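为什么有的东西透光，有的东西不透光？

白天，太阳光照到房子上。有的光进了屋，有的光被墙挡在外面。屋里亮不亮，要看光在路上碰到了什么。

光是怎么走的

光在空气里沿直线走，走得非常快。它碰到一样东西的时候，可能发生三件事：穿过去，弹回来，或者被吸收。大多数时候，这三件事同时发生，只是有多有少。

弹回来叫“反射”。镜子很平很亮，反射的光多，而且方向整齐，所以你能在里面看见自己。白纸也反射很多光，可是它的表面不平，光弹向四面八方，所以白纸照不出人影。

被吸收的光大部分变成了热。夏天穿黑衣服站在太阳下，会觉得比穿白衣服热，就是黑布吸收的光比较多。

透明、半透明和不透明

光几乎都能穿过去，而且方向不乱，这样的东西叫透明的。干净的玻璃、清水和空气都是透明的。隔着它们，能看清后面的东西。

光能穿过去一部分，但是方向被打乱了，这样的东西叫半透明的。磨砂玻璃、描图纸和蜡纸是半透明的。隔着它们能看到亮光，后面的东西却只剩下模糊的影子。

光穿不过去的东西叫不透明的。木板、砖头、铁皮和厚书都不透明。光照在它们上面，背后就会出现影子。

布是哪一种呢？这要看布怎么织。布由许多根线交叉织成，线和线之间有小孔。用细线织得稀，小孔就大，光容易钻过去。用粗线织得密，小孔就小，光就难过去。纱帘和厚窗帘的区别主要在这里。

布打褶以后，看起来也不一样。褶子凸出来的地方容易照到光，显得亮；凹进去的地方照到的光少，显得暗。如果几层薄布叠在一起，光要一层一层地穿，叠着的地方往往比单层的地方暗。 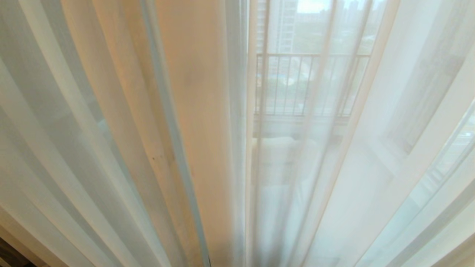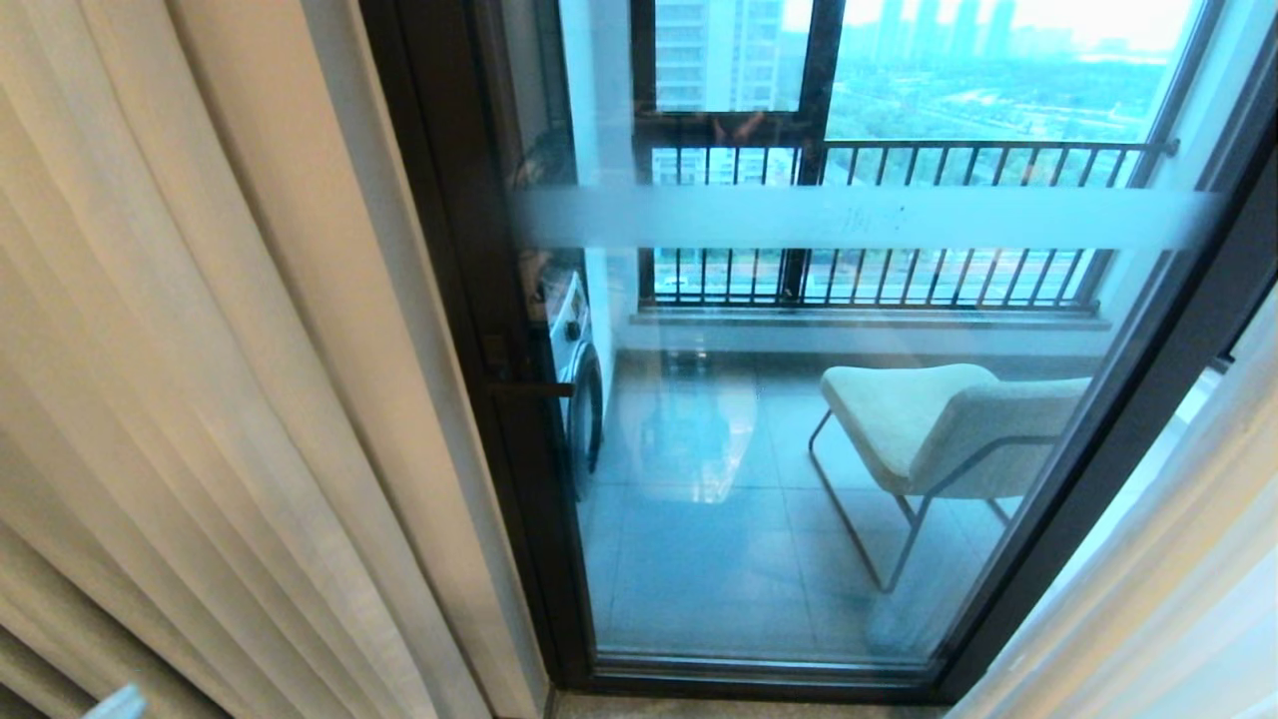 上图：白色纱帘。下图：米色打褶窗帘和玻璃门。

玻璃为什么是透明的？

玻璃主要用沙子做成。沙子看起来不透明，做成玻璃却变透明了。这是因为一堆沙子里有很多小颗粒，颗粒之间还有空气，光在每一个小面上都要拐弯或者反弹，走着走着就乱了。把原料烧化再冷却，颗粒没有了，里面变得均匀，光就可以顺利通过。

把一块玻璃打磨粗糙，它又会变得模糊。玻璃还是原来的玻璃，只是表面不平了。

冰也是这样。一块清澈的冰能透光，刨成碎冰以后就成了白色。雪看起来是白的，也是同样的道理。

动手试一试

需要准备：手电筒一个，白纸一张，薄手帕一条，厚毛巾一条，保鲜膜一小块，书一本。

1．拉上窗帘，关灯，让房间暗一些。

2．打开手电筒，对着墙照，看墙上的光斑有多亮。

3．把保鲜膜放在手电筒前面，再看光斑。

4．依次换成手帕、白纸、毛巾和书。每换一样，都把看到的写下来：很亮、有点亮，还是没有光。

5．把手帕对折，再照一次。继续对折，看光斑怎么变。

注意：不要用手电筒照别人的眼睛，也不要直接看太阳。

做完以后，可以按照透光的多少，把这几样东西排成一队。白纸排在哪里，各人的结果可能不同，因为纸有厚有薄，手电筒也有强有弱。

想一想

下雨天，把一滴水滴在薄纸上，湿的地方会比干的地方透光。纸里本来有许多小空隙，里面是空气。水填进空隙以后，光拐弯的次数少了，就比较容易穿过去。油也能让纸变得更透光，你可以在包过油饼的纸袋上找一找这样的地方。

2019年8月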